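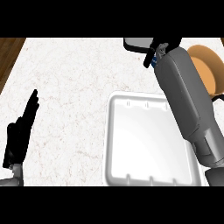 Figure 4-1. Simulated two-arm counter cell. Left gripper open over the marble; right gripper holding the flat test object.

4 Comparing grippers in the simulated cell

4.1 Purpose of this section

Use this procedure to compare two finger sets on the same arms and the same countertop layout before ordering hardware. It assumes that Skarorell is installed, that both arm models load without errors, and that you have finished the controller set-up in Section 3. The comparison is limited to grasping and holding. Insertion and placing accuracy are covered in Section 5.

Finger sets are referred to by the names used in the parts library:

Nustel – narrow, tapered fingertips
Inberg – wide, flat fingertips with a replaceable pad

Results from the two sets can be compared only if the scene file, the physics settings and the grasp targets are the same in both runs. Change the fingers and nothing else.

4.2 Before you start

Close any other session that is connected to the Sequeira controller bridge. The bridge accepts a second connection without a warning, and commands from the two sessions will be mixed.

Check that the scene file is the counter scene supplied with this guide. The white tray must lie on the marble within reach of the right arm, and the bowl must be on the far side of the right forearm. If you have moved either object, reload the scene.

CAUTION: Make sure the bridge is in simulation mode. If it is in live mode and real arms are powered, they will follow the same commands.

4.3 Loading a finger set

1. Open the Tools panel and select the right arm.

2. Choose Detach. The fingers disappear from the view and the wrist fitting remains.

3. Choose Attach and select the finger set from the library.

4. Repeat steps 1 to 3 for the left arm. Use the same set on both arms, even if only one arm will grasp.

5. Select Recompute Tool Center. The tool center point is not updated automatically when the fingers change.

6. Open and close each gripper once with no object between the fingers. If the fingers stop before they meet, the travel limit from the previous set is still active. Save the scene, close it and open it again.

NOTE: Fingertip friction is stored with the finger set. Contact stiffness is stored with the scene. Do not edit contact stiffness to improve a poor grasp during a comparison.

4.4 Running the hold test

1. Move the left arm to its Wait pose. The gripper should be open and over bare countertop, to the left of the tray.

2. Set the physics rate to 800 steps per second.

3. Move the right arm to Pre-grasp, then run Grasp Edge. The gripper closes on the edge of the flat object.

4. Run Lift. Wait until the object has stopped swinging.

5. Run Carry. The arm brings the object over the tray and holds it there for 6 seconds.

6. Read the slip value in the Contact panel and write it down together with the name of the finger set.

7. Select Reset Objects. Do not use Undo, which restores positions but keeps the stored contact forces.

8. Repeat steps 3 to 7 until you have 10 readings for the set.

9. Load the other finger set as described in 4.3 and start again from step 1.

CAUTION: In the Carry pose the right forearm passes over part of the tray. If you raise the tray or replace it with a deeper one, run the collision check first. The supplied path has no allowance for a higher rim.

4.5 Reading the results

Compare the spread of the readings as well as the average. A set with a low average and two or three large slips is usually a poor choice for flat objects held at one edge, where the weight hangs well outside the fingertips.

Discard a reading if:

– the object touched the tray or the bowl during the move
– the controller log shows a missed cycle
– the left arm left its Wait pose

Repeat each discarded reading with the same finger set before you change over.

If all the readings for a set are identical to the last digit, random start offsets are switched off. Turn them on under Scene, Variation, and repeat both sets.

4.6 Camera view

The default view looks down on the counter and is meant for checking arm clearance. The right forearm hides part of the tray and part of the bowl in this view. To check fingertip contact, switch to the wrist view of the right arm. Changing the view has no effect on the physics, so you can do it in the middle of a run.

NOTE: The black bands above and below the default view belong to the render format. They do not reduce the working area.

Section revised 23 August 2020, A. Seppälä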